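HOME 305: Household Upkeep
Handout 2, Soft Things

Plush toys live on the floor, in the car and under the dog, and are then slept on. Folby tags say surface wash only. Porniveck tags say nothing at all — a bold choice.

Sort before you wash. Velvety pile goes in one heap, short fur in the other, and anything with a battery goes back to its owner.

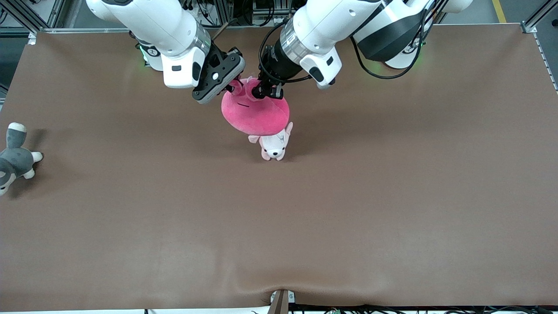
Can plush go in the dryer?
Only on the no-heat setting, inside a tied pillowcase. Hot air mats the pile, and matted pile stays matted.

Brush while damp, with the nap. The Jansen brush in the Teltmont lab cabinet is fine. The wire one is for suede, as last term's rabbit could tell you.

Reading for March: chapter 2, stains.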